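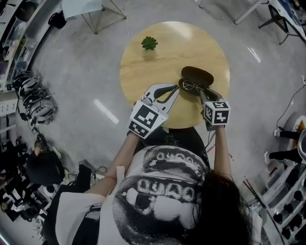 A pair of eyeglasses on their open case being handled with hand-held grippers at a round table.

Bindmont Open Day

Search Bindmont Reference Enter a term Go

The Bindmont Open Day is a public event held each September at the Bindmont robotics workshop in Badard. It presents the handling of household objects with hand-held grippers, which are worked directly by a person and carry printed markers used to track their movement. The recorded movements are later used to train robot arms.

The event was established by Eilif Wallin, then head of the workshop, and was first held in the former Hägglund print works. Attendance at the first open day was 62. Visitors are admitted in groups of nine, and each demonstration lasts roughly 15 minutes.

Program

The program is divided into three parts: a short talk, a demonstration at the table, and a period for questions. Table tasks involve small personal items such as eyeglasses and their cases. The Flornex Hall, on the same site, is used for the talk.

See also: Hägglund print works; Badard

Last updated in September
Contact | Copyright Bindmont Reference | Back to top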